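Reading time: 1 min
Print | E-mail

4.2 Grasp selection in dense piles

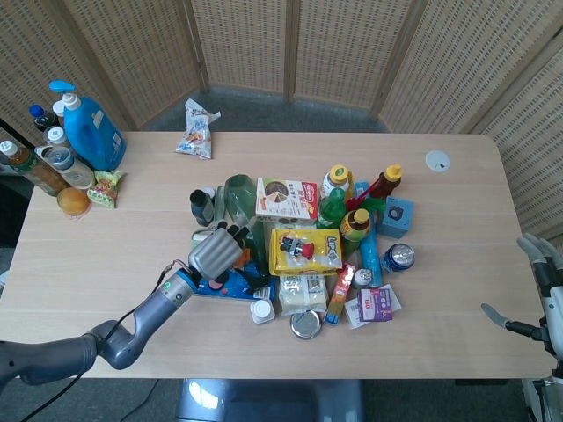

Figure 3. Bimanual setup during clutter clearing. The left gripper is closed on an item in the central pile; a mixed cluster of items stands apart from it in the back-left corner of the table.

The Flirar planner treats the pile as a set of overlapping segments and ranks candidate grasps by predicted clearance. Bottles, cartons and soft bags lie in contact with one another (Figure 3), so a mask boundary is a weak cue for where one object ends. We therefore score each candidate on the depth step along its border as well as on the mask itself.

Each planning cycle samples 400 candidates and passes the best 5 to the collision checker. The arm model includes the wrist and all fingers — an earlier version used a single bounding capsule and rejected most low approaches. Clear plastic remains the main source of error, as depth readings on it are sparse.

Thresholds were tuned on 451 recorded piles from the Delside set and then held fixed. The test split contains 2393 grasp attempts. Arm assignment is decided after ranking: the planner picks the arm with the shorter joint-space path and holds the other outside a shared volume until the first has retracted.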